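Replacing the Transfer Roller on the Miklow 694

Posted March 27, 2021 by Bradley Marsden

The Miklow 694 has served as the primary label and badge printer in this office since October. During that period the unit has produced acceptable output with one exception, a pale band that began to appear along the left margin of each card. The following account is provided for other owners who may encounter the same condition.

The manual attributes banding to a soiled printhead. The printhead was accordingly cleaned with the swab supplied in the maintenance kit, and a set of 25 test cards was printed. The band remained on all of them. A second cleaning produced the same result, and the ribbon was then replaced with a new one from Zeltia. The change of ribbon had no effect on the margin.

Attention was next directed to the transfer roller. Access requires that the printer be disconnected from its power source and left to stand until the heating unit has cooled. The manual specifies 8 minutes. A longer interval is advisable, as the inner cover was still warm to the touch when that time had passed.

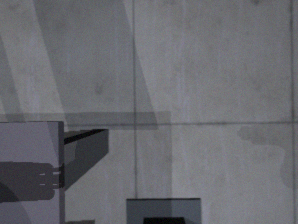 Two screws secure the roller bracket. They are of different lengths, and the shorter one belongs on the side nearest the card feeder. The diagram in the printed manual shows them as identical. The version of the manual available for download has been corrected, and owners are encouraged to consult it before starting work.

The old roller showed a shallow groove at one end, in a position matching the band on the cards. A replacement was ordered from Lightfoot under part number 114. The part was delivered in good order, although the packing slip listed it as a feed roller. The supplier was notified of the error and confirmed that the correct item had been sent.

Installation is the reverse of removal. The roller should be handled by its ends only. Once the bracket has been secured, the calibration routine must be run from the front panel, and the printer will not accept a job until this has been completed. The menu entry is located under Service and not under Maintenance, where the manual places it.

Test cards printed after calibration were free of the band. Color registration was slightly off on the first two and was corrected by running the routine again.

The Flilbridge driver was left at its existing version throughout. An update is available, but it resets the saved card templates and will be addressed in a separate post.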